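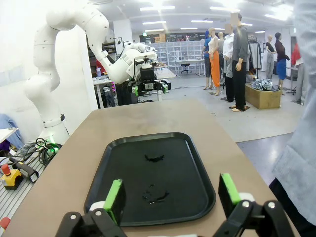

A black tray on a light brown table.

Questions and answers about the film "Trodano"

Last updated: March 2011

We receive many letters about the film, so we put the most common questions on one page. If your question is not here, please write to the Gurkico office at the address on the contact page. We read everything, but we cannot reply to each person.

What is Trodano about?
It is a family drama with some comedy in it. Two brothers inherit the bus company of their father and they do not agree what to do with it. Trodano is the name of the small town where the last bus of the day stops. The town does not exist on the map, please do not look for it.

Who plays in it?
Domnica Bucur plays the mother, Ionuț Surdu is the older brother and Bogdan Lazăr is the younger one. Teresa Stępień has the role of the Polish accountant, who comes for one week and stays until the end of the story.

Who is the director?
Valentin Barbu. He also wrote the script. It is his second long film, after "Grirkum", which was shown mostly at festivals.

Do I have to see Grirkum first?
No, the stories are not connected. Two actors are the same, and there is one song that you hear in both films.

When does the shooting finish?
The last day with the main actors is planned for the end of this month. After this there are only the road shots left, and these depend on the snow. When we have the date of the premiere we will publish it on the news page first.

Is it true that Teresa Stępień learned Romanian for the role?
Partly. She had lessons for several months before the shooting and she speaks all her lines herself. In two scenes her character speaks Polish, and there will be subtitles for these.

Can I still be an extra?
The wedding scene is already filmed. We had 177 extras for it and we thank all of them, it was a very long night. For the bus station scene we need 30 more people, over 18 years old, with winter clothes of their own in dark colors. Please no clothes with big logos. Send one photo of your face and one of your whole body, and write which days you are free.

Are extras paid?
Yes. You sign a paper in the morning and you receive the money at the end of the day. Lunch is included. Travel is not included, except for people who come with our bus from the center.

I applied in January and got no answer. Why?
We had around 380 applications and only one person to read them. If you did not get an answer, please send it again, and put the word "extra" in the subject line.

Where can I hear the music?
The music is by the group Tănase. One song will be on the radio before the premiere, the others only with the film. We don't know yet if there will be a CD.

Can I visit the set or get an autograph?
Visits are not possible, the bus garage is small and the insurance does not allow it. For autographs, send an envelope with your address and a stamp to the office and write the name of the actor on the back. Domnica Bucur signs on Fridays - the others when they have a free day, so it can take some weeks.

Can I use your photos on my blog?
Yes, the photos from the press page, if you write "Gurkico" under them. Please do not cut them or change the colors. For magazines and newspapers there are bigger files, ask us for the password.

Will the film be shown outside of Romania?
We hope so. We are talking with a distributor in Poland but nothing is signed. A copy with English subtitles will be made in any case.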